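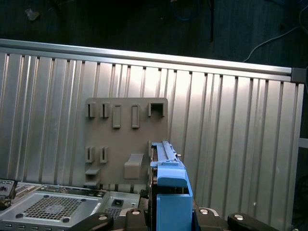 Corrugated metal is sheet metal that has been pressed or rolled into a repeating pattern of ridges and grooves. It is sold for roofs, siding, fences, grain bins and, more and more, for indoor walls where it does no structural work at all. The usual claim is that the folds make a thin sheet strong. They do make it stiff, but in one direction only. A panel with evenly spaced vertical ribs, set under a long aluminum rail, resists bending along the ribs and gives way fairly easily across them. Sales material tends to skip the second half of that sentence.

## Why the shape works

A flat sheet bends because nearly all of its metal sits close to its middle plane. Folding moves metal away from that plane, and stiffness rises quickly with depth. Deeper ribs help more than extra ribs do. Past a certain depth the sides of each rib can buckle on their own, so the gain is not endless – a point often left out of product sheets that print a single load figure with no span beside it.

## Profiles

The oldest profile is a plain wave. Later ones have flat tops and sloped sides, which are easier to screw down. Trade names add little. The panels sold as Wodora and Skukus, for instance, are both ordinary box-rib sheets, and the difference in price is mostly a difference in coating.

## Coatings and claims of long life

Bare steel rusts, so most sheet is coated with zinc or a mix of zinc and aluminum. The coating wears away slowly and protects small scratches while it lasts. How long it lasts depends on salt, soot, trapped leaves and the quality of the cut edges. Cheon, a regional supplier, long advertised "a lifetime finish" without saying whose lifetime was meant. Its printed warranty ran 24 years and left out buildings near the sea.

Athina Bakalis, in a survey of farm sheds, found that rust usually began at screw holes and overlaps, well before the open face of the sheet showed any change. She surveyed one valley with mild winters, and her results are often quoted as though they applied everywhere.

## Noise and heat

Rain on an unlined metal roof is loud. Insulation reduces the sound, but makers rarely say how much of the quiet is owed to the insulation and how much to the panel. Claims that bright metal keeps a building cool also need care. A shiny surface reflects much of the sunlight that strikes it, yet it gives off its own heat poorly, and dirt dulls it. Painted white sheet can do better.

## Indoor use

The Fletus showroom style, named after a furniture chain that lined its stores with bare ribbed sheet, is sometimes credited with starting the indoor fashion. The evidence is thin. Workshops and cold stores had used the same material for decades, without calling it a style.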